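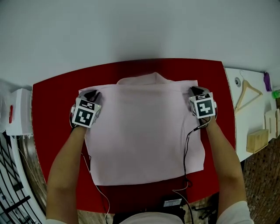 Zundley
secondhand seller, Narkeck

20th November and I finally added up the shop for the year so far. Thread!

1/ 144 pieces sold. My goal was 100 so I'm pretty happy, even with that awful summer.

2/ Sales came to $1,660. Shipping and fees ate way more of it than I figured - check what your mailers cost, people.

3/ Pink sells. Pale pink shirts go in a day or two, and black ones sit there forever. No clue why.

4/ I switched from Lobo to Pelta in the spring. Fewer lowball offers, but the search is terrible and I miss my old reviews.

5/ Still have 15 coats to list before it gets really cold. If you want first look, reply with your size and I'll message you tonight!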